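Guides > Small Shops > Counter Displays

Print this page | E-mail this page

Setting Up a Snack Counter That Sells the Sandwiches

by Tracey Oakley

A counter has one job, and it's easily distracted. At Kerekes we had 40 kinds of gum by the register and kept the sandwiches in a drawer, like evidence.

Start with the drinks. Put them at the back on a two-tier rack, one brand, labels out. Red bottles in two tidy rows do more selling than I ever have. Next, leave a bare tray in the middle for whatever the customer is buying. Guard it. Left alone for an hour, it will fill with key rings.
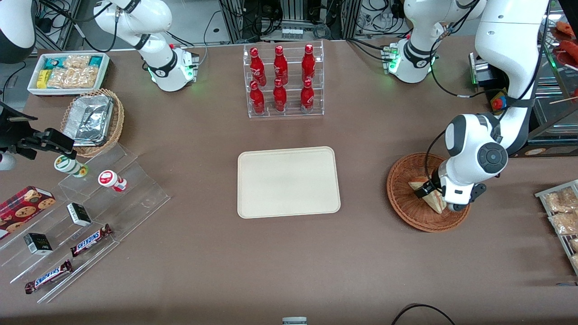 How long can a wrapped sandwich sit out in a basket?

Two hours at room temperature, less on a hot day, and then it goes. Anything with egg or mayo belongs in the cooler, with one put out at a time.

Crackers go in a shallow tray off to the side, bags standing if they'll cooperate. Wicker suits sandwiches, but line it, or you'll be picking crumbs out until April. Save the clear stepped stand for small things, and dust it daily. Clear plastic hides nothing.

Contact | Copyright Pevness Shop Guides | Back to top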